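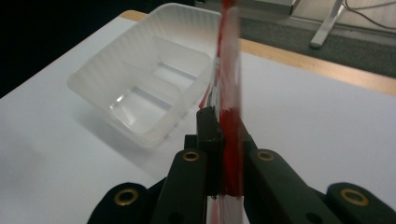

Week 4: Colour and appetite – how much should we believe?

Reading before the seminar: the Clisden chapter (first half only) and the two-page Markix summary. Bring your own copy of the questions at the end.

You will have heard that red makes people hungry. It is repeated in marketing books, on design blogs and in a fair number of student essays, usually with no source or with a source that turns out to be another blog. This week we ask what the claim means before we ask whether it is true.

1. Three claims that get muddled

People who say "red makes you hungry" may mean that a red room makes you want food, that red food looks tastier, or that red signs get noticed from the road. These need different evidence. The third is about attention and has very little to do with hunger. If an author slides from one to another in the same paragraph, mark the place and be suspicious of what follows.

2. The Clisden café study

Clisden compared spending in a café before and after the walls were repainted red. Spending went up. Before you get excited, look at the dates. The old walls were recorded in February and the new ones in early summer, when the café also had its outside seats open. There was no second café for comparison. The author mentions this in a footnote and then forgets it in the closing pages.

Look also at what was measured. Takings are not appetite. A customer who buys a second coffee while waiting for a friend is counted the same as one who came in starving.

3. The Markix survey

Markix asked 2,468 people which of several drinks they thought would taste sweetest, and the red one came out on top. The large number impresses people. It shouldn't impress you much, as a big sample does nothing to fix a leading question. Everyone was shown the drinks in the same order, with red first, and nobody tasted anything. What we have is a record of what people expect from a red drink. That is worth knowing – most of us grew up with strawberry and cherry sweets – but the summary calls it "taste" throughout.
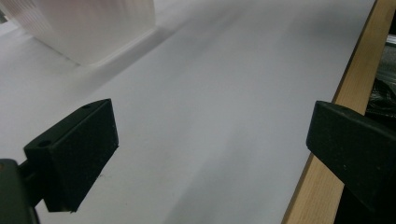

Set against this the Blöndal paper, which used only 60 people but let them drink. The order was shuffled and each person had plain and coloured versions of the same drink. The effect of colour was small and went missing altogether when people were told the colouring had no flavour. It is a modest paper and rarely quoted. Draw your own conclusions about why.

4. Colour names across languages

Nestmont argues that the link between red and sweetness is found everywhere. The evidence comes from 20 students at one college, all taught in English. I would not build much on it.

For discussion

Which of the three claims in section 1 does each study test, if any?

What would Clisden have needed to do differently, on the same budget?

Is a score out of 100 for "appetite" any better than takings? Who decides what 50 means?

Written work: one page on a claim about colour that you have seen in print, traced back as far as you can get. Say so plainly if the trail goes cold.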